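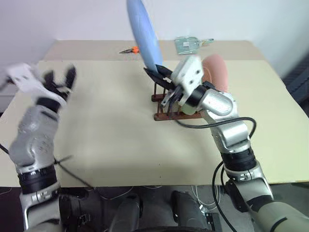
Two arms for a tool rack?
Shared workshop builds > Skundbridge bench

furden_lathe
Day 3 of the two-arm build. Left side has the hand with fingers, right side has the plain parallel gripper. Test job is the black pliers and the little wooden rack. I want it racking hand tools without me touching the keyboard by November.

buvden
I'll say it: that's a lot of arm for a pair of pliers. What is the fingered hand for? The gripper is the one at the pliers.

furden_lathe
Hand is for holding the rack steady later on. One thing at a time.

Michailidis
A clamp holds a rack steady. A clamp costs less than 600 bucks too.

furden_lathe
Clamp can't pick anything up, though.

kerf359
I'm more worried about the cables. You've got one looping off the right arm over the board and a thin one running across on the left. First wide swing and something snags. Tie them down along the links and leave slack at the joints.

buvden
Agree on the cables. Also the board. Is it fixed to the table or just lying there? If it slides, every position you taught is junk.

furden_lathe
Taped at the back corners. Hasn't moved on me yet.

Michailidis
"Yet." Screw it down. And try the orange needle-nose pair next, same program, no edits. Ours at Skundbridge did fine on one tool and then missed 5 in a row when we swapped it.

kerf359
I don't think that's fair at day 3. Get one tool solid, then swap.

Michailidis
Fine, but then don't promise a date. Post the misses along with the good runs and I'll stop complaining.

furden_lathe
Will do. Ordering cable clips tonight.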